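Lellura Bench Notes
August 9, 2018

Setup thread for our wearable gripper station, the one we use for the shoe tasks. Writing it down so the next shift at Itham can run it the same way.

Start with the straps. Snug at the wrist, gloves on first. If the wrist unit can turn on your arm, the tracking drifts and you lose the session.

Newspaper goes flat near the middle of the table. Shoes get handled on or beside it.
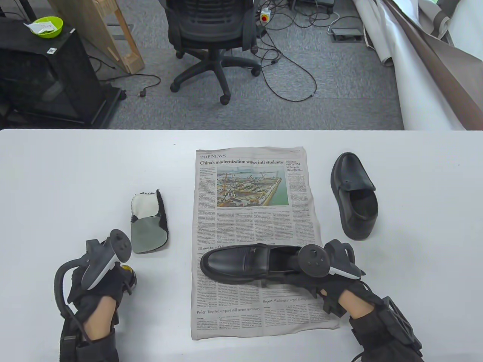
Shoe station, one loafer on its side on the paper, insole out on the left.

Check the tracking before you touch a shoe. Hold both hands over the table, still, for 11 seconds. We want a score of 94 or better — anything lower, redo the straps and try again.

Cables are the usual repair. We've logged 532 sessions since May and most of the stops were a plug working loose. Push every connector home before you power up.

Same table, both hands in the gear, shoes over on the right.
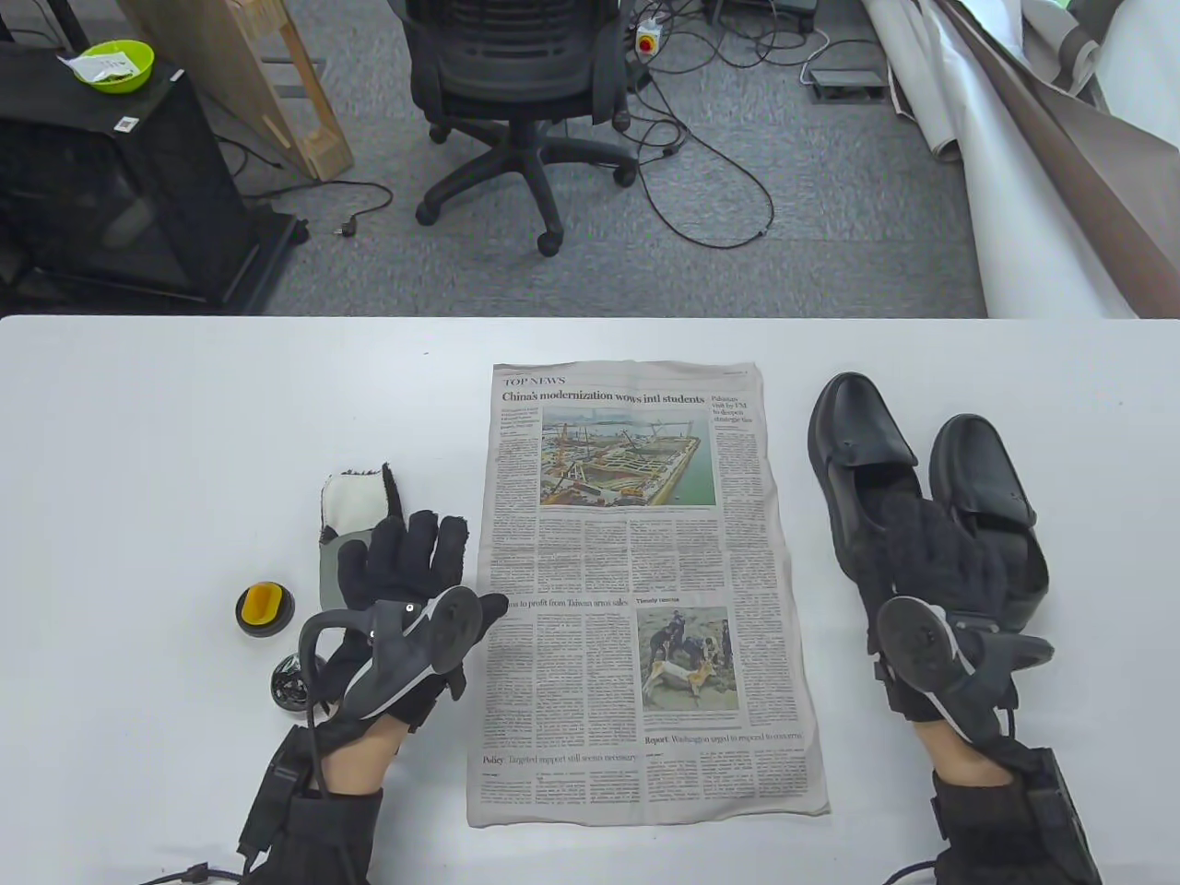 How often do the gripper jaws need cleaning?
After every session, with a dry cloth. Polish builds up on the pads and they start to slip.

Spare pads are in the Brornetti drawer. Log the swap on the station sheet — last one was at session 179.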